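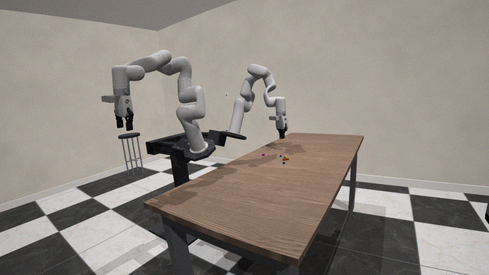 Flirnirholm International Student Safety Group
Minutes of meeting, 19/06/2024

Present: Teodoro Yap (chair), Jayson Tolentino (minutes), residence hall reps for Lilleck and Calimlim, two student members.
Apologies: campus police liaison.

1. Minutes of the last meeting
Accepted with one correction. The broken light reported by the bike racks was on the Lilleck side, not the Calimlim side.

2. Thefts and robberies since last meeting
The group went through the 14 reports received from students. 11 were phone thefts, most of them on the walk between the Dondico bus stop and the residence halls after dark. In 6 of the reports the student did not go to the police. Reasons given were not knowing the number, worry about visa status, and thinking nothing would come of it.
T. Yap said a police report has no effect on a student visa and that this needs to be on the first page of the arrival booklet. It is on page nine now.
Action: J. Tolentino to move it and send the new page to members.

3. Student support after an incident
One student who was robbed last month waited four days for a loan phone and could not call family. The loan phones are kept in the main office, which closes at five. Agreed to keep two at the Lilleck front desk – the hall rep will sign them in and out.
The Calimlim rep asked if the emergency fund covers stolen laptops. It does, but only with a police report number. No change made.

4. Late bus
The survey closed with 136 replies. Most asked for a later last bus and for the driver to stop at the hall gate on request. T. Yap has written to the bus company and has had no answer yet. The Lilleck rep wanted a walking group in the meantime. Discussed, not agreed. To come back next time.

5. Filming of incidents
A video of a student being pushed over at the Dondico stop was shared widely before the student had told their parents. Agreed to ask hall group chats not to repost it. The police have a copy.

6. Any other business
Door codes at Calimlim to be changed before the November intake.

Next meeting: date to be sent by email.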